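Courtyard, Build 402

The lab at Drikville closed at nine, and at 8:14 Jianhua Bai had one failing test left.

The task was called Courtyard. Every team in the Irkgate student league received the same specification: a simulated yard, a mailbox with a side lever, and small parcels on the ground beside it. The policy had to raise the lever, then pick up the parcels in order. Scoring was automatic. A run earned 100 points if both steps finished inside the time limit and nothing struck the post.

The team had divided the work in June. Skonura, who had gone by her last name since the first meeting, wrote the reward function. Fu wrote the scene loader. Jianhua trained the policy and kept the log, a text file in which each entry had a number, a result and one sentence of comment. Entry 373 read: "Lever raised. Then went to the door."

Entries 374 through 401 read much the same. The lever step passed. After that the policy turned left and advanced on the large door until the clock expired. It did this from every starting pose. Skonura checked the reward terms and found no credit for the door. Fu checked the collision layer and found the door solid, closed and correctly placed.

"It has no reason to go there," Skonura said.

"It has a reason," Jianhua said. "We haven't found the term."

She loaded build 402, reset the scene and stopped the simulator at step zero.

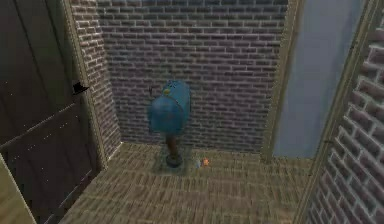 Courtyard, build 402, before the first action.

She studied the render for several minutes. Fu ate crackers over the keyboard tray and was asked to stop.

"Where does the distance term measure from?" she said.

"The parcel," Skonura said. "Center of mass to target."

"Which parcel?"

Skonura scrolled. The function took a parcel index and looked up a position in a table. The table came from the loader. Fu opened the loader and read it from the top. He had written it on the first day, when the draft specification still put the parcels at the door. When the league moved them next to the mailbox, he had changed the spawn coordinates. The lookup table was in a second file.

"It's the old position," Fu said. "I moved the objects. I didn't move the numbers."

The policy had therefore been paid, for the whole summer, to approach a place where two parcels had once been planned. It had learned this very well. The approach was smooth and the final error was under a centimeter.

Fu changed one line so that the table read from the live scene. Skonura ran the unit tests, which passed, as they had passed before. Jianhua started a short training run from the lever checkpoint and wrote the time in the log.

At 8:51 the curve was still flat. At 8:54 it rose a little and fell back. The lab monitor came in and switched off the lights over the far benches.

"Leave it running?" Fu asked.

"Lock the screen," Jianhua said.

She added the entry before she stood up. "402. Target table corrected. Result pending." Then, after some thought, she saved a copy of the old policy in its own folder and named the folder Door.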